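Bench Notes: The Marshmallow Problem

Readers of the March issue will remember that the build table at Famurar had, after a long winter of arguing, settled on a goal for the gripper project. The goal was to collect enough hand-guided demonstrations that a small arm could one day put a marshmallow on a skewer. Several members wrote in to ask why. One of them asked whether this was what the dues were for. The dues went to the new dust collector, so you can relax.

The answer to the first question is that we tried sensible things and they were dull. Saadet Kaplan spent two months getting the Zuva, our first handheld gripper, to pick up wood blocks and set them down again. It did this very well. Blocks are hard, square and patient, and you can squeeze one with far more force than you need and learn nothing from the experience. Saadet's proposal was to move to an object that would punish us. Kári Kjærgaard had a bag of marshmallows left over from a camping trip, and there went the spring.

For anyone who has only walked past the table on the way to the laser cutter, a short account of how this works. The gripper isn't on an arm yet. You hold it in your hand by a handle, squeeze a trigger, and two printed fingers close. A camera rides along and records what the fingers see. Do the job enough times by hand, the theory goes, and a program can be trained on the recordings. The arm comes later, when we've finished paying for it, and the program is supposed to know what to do with it. People with larger budgets than ours have had good results this way. We have had results.

The current gripper is called the Relometti, for reasons that made sense late one evening and have not been recovered. It's the sixth set of fingers. The first set was printed in a flexible filament that bent around the marshmallow like a hug and then would not let go. The second and third were stiffer and let go of everything. Number four was good, and we lost it. Number five is the one Kári sat on. The sixth set is plain black, chunky, and a little scuffed by now, and it opens wide enough to take on a good deal more than candy. Nobody loves the look of it, Kári included, and he drew it.

The skewer is the real trouble. A marshmallow will forgive a sloppy grab, within limits, but a skewer lying flat in a dish gives you almost nothing to get hold of. The finger tips are thicker than it is by a wide margin. If you come down from straight above you mostly press it into the bottom of the dish and say something unsuitable for a newsletter. What works for Saadet is to come in low, pin the skewer against the side of the dish and roll it up the wall until there's daylight under it. What works for Kári is to tip the whole dish, which Saadet says is cheating. The log has a column for this now. The column is headed "Tipped?"

We use a proper serving dish because the baking sheet we started with let everything roll to the same corner, and every recording came out alike. A program trained on those would have gone to that corner for the rest of its life. The dish belongs to Saadet's aunt, who is aware of the situation and would like it back by the holidays.

Now for the numbers, as promised at the last meeting. The log stands at 1466 attempts. Of those, 1312 are usable. The rest were thrown out for the usual reasons: camera not recording, a full card, somebody's sleeve, and one long stretch in which the trigger cable had come off its hook and Kári was closing the fingers with his other hand. He maintains that those were some of his best. The files are on the shared drive in a folder named for the date and the person, and if you record a session, please stick to that. We have one folder called "good ones" and one called "good ones real," and no one will own up to either.

A note about freshness. A marshmallow straight from the bag is springy and slightly dusty, and the fingers slide off it if you're timid. Leave it out through an evening session and it grows a skin, and then it's a different object with different opinions. We argued over whether to swap them often, to keep things consistent, or leave them, to keep things interesting. The compromise is that they get swapped every 14 attempts, and the person on shift writes it down. The retired ones go in the jar marked NOT FOOD. The level in that jar has gone down twice and we'd like to remind everyone what it says.

As for the arm, the Ketilsson kit is still on order. The last message from the seller said the shoulder motors were packed and the elbow was "in discussion." Until it comes there's plenty to do. We need a stiffer bracket for the camera, because the present one sags over a long session and the fingers drift lower and lower in the picture until you're recording mostly handle. We need somebody who likes wiring to look at the trigger cable and be kind about it. And we need more hands. Two people made nearly all the recordings, which means that at present we're on track to build a robot that grabs things like Saadet and complains like Kári.

If you'd like a turn, come by the build table after 7 p.m. and someone will show you the grip. It takes a few minutes to learn and an evening to get tired of. Left-handers are especially wanted, as we haven't got any. Wash your hands first, and wash them again afterward — the powdered sugar gets into the lathe side of the room somehow, and the lathe people have begun leaving notes.

Anyone who can lend a second dish, preferably darker than a marshmallow, should speak to Saadet. White on cream turns out to be hard on the eyes by the hundredth try, and we doubt the program will enjoy it either.

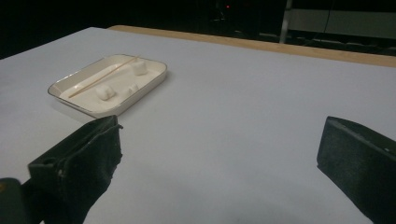
The Relometti at the build table, with three marshmallows and the skewer still to go.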